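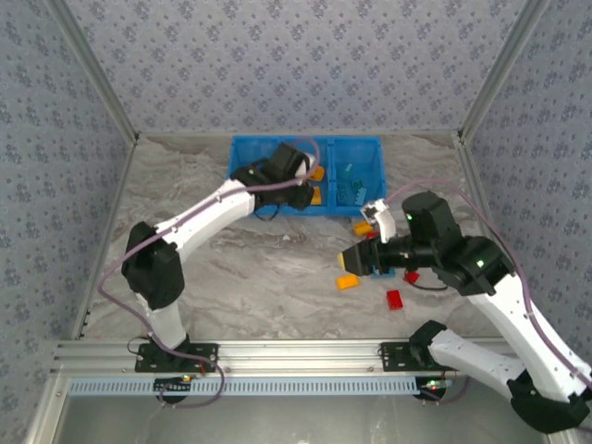 Zerkska Place Names

A small table of village and street names from old maps of the Sirkach valley. It has 870 rows, one for each name. For 243 of them we also have an older spelling – please check these before you use them in print.

Columns: name, old_name, map_sheet, note.

Sheets 2 and 3 overlap, so a few names come twice. Kerslake and Gullgate are written as on the newer sheet.

Corrections are welcome, one name per message.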